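Luteo 3 review: motion planning for two arms

We moved our two-arm cell to Luteo 3 in August, after a long stretch on Trokmont's planner. Setup took an afternoon. The collision checker is the best part – it treats both arms and both hands as one system, so a close approach between fingers gets planned properly.
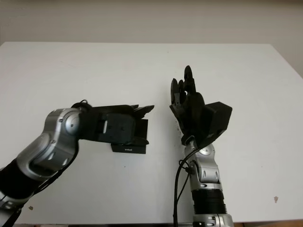

Planning time averaged 86 milliseconds over 104 test moves, which is fine for handovers. Cables are still a weak spot. You have to model them by hand as padded shapes, and the editor for that is slow.

The logs are easy to read and support answered my one ticket the same day. I'd buy it again, but wait for the cable editor update if you can.

Nuala Keogh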